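Fokby Clear Cabinet Tray, Review
Posted January 3, 2022 by Lejla Hoxha

I bought the Fokby tray for the wooden cabinet in our hallway, where everything small in the house ends up. I had been using a shoebox lid. The tray costs 12 dollars and comes in one piece with a cardboard sleeve, so there is nothing to put together.

It is a plain rectangle of clear plastic with thin walls. You can see the grain of the shelf through it, which I like, and you can also see any dust that collects underneath, which I like less. I wipe it with a damp cloth and dish soap. After 3 months it has picked up a few fine scratches on the bottom, mostly from dragging things across it.

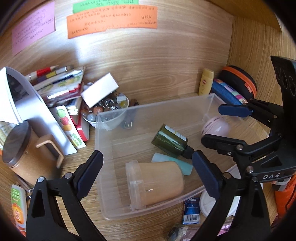 What fits

My tray holds a dark green dropper bottle, a pale mint cylinder and a tan cup-shaped container with a clear lid, along with a pink round thing that lives toward the back. All of it can lie flat. The yellow bottle and the zippered case with the orange rim stay outside on the shelf. I could probably squeeze the case in, but then I would have to dig for the rest.

Paper is another matter. Booklets and folded sheets need something upright, and the Fokby is no help there. The left half of my shelf is still a mess of stationery and packaging.

What I would change

Round items roll whenever the tray is pulled forward. A divider would fix this, but Fokby doesn't sell one for this size. The bottom is also slick and slides on bare wood. I stuck 2 small rubber dots under the front corners and it has stayed put.

Compared with the Joltlow

My neighbor Osvaldo Barbosa has the Joltlow tray, which is deeper and has handles cut into the ends. It feels sturdier. It is also frosted, so you have to pull it out to see what you have. For a high shelf I would take the Joltlow. For a shelf at chest height, I prefer the Fokby.

I have ordered a second one for the left side, once the paper is gone.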